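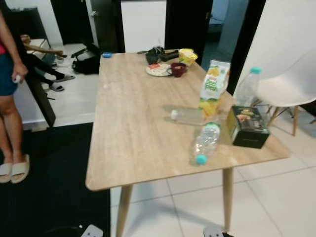

Subject: Re: Skurnden table-clearing kit, worth the upgrade?
Date: 09/08/2025

On the list, a subscriber wrote:
> We have the Droler arm on a mobile base and are looking at the
> Skurnden clearing kit for it. The product page says it handles
> "mixed tabletop items" and leaves it there. Has anyone run it on
> bottles and dishes together? Also, does it need the Nam depth
> module or will the stock camera do?

We have had the kit on trial since June, firmware as shipped, Droler arm, Nam module fitted. Task is clearing a dining table: plates, mugs, snack bags, plastic bottles on their side or upright. Totals so far are 200 pick attempts, split by class.

Rigid dishes: 97 attempts, 9 failed. Most of the failures were plates approached from the long side of the table, where the wrist runs out of travel before the fingers get under the rim. Moving the base to the short side helped.

Clear bottles: 53 attempts. With the stock camera the planner often returned no grasp at all on a bottle lying flat. With the Nam module it finds the cap first and works back along the body. Slow, but usable. Upright bottles were fine either way.

Bags and wrappers: the remainder. Weakest class by a wide margin. The default grip force crushes a full bag and drops an empty one – set it per item in the config file, the auto setting is not reliable.

Placement matters more than the manual admits. Pale wood and glossy white tile both throw reflections into the depth image, and the table edge detector drifted until we raised its threshold two steps.

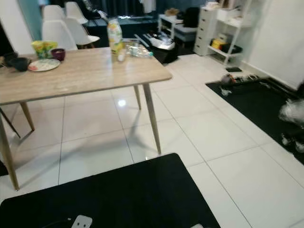 Does the kit work without the Zustaston license?
The picking functions do, but route planning between table and drop-off point is locked until the license is active.

So budget for the license if your base has to travel. For a fixed station I would skip it and spend the money on the depth module. Our config file is in the list archive under the kit name. Note that the force values in it are for the soft finger pads – the hard ones need less.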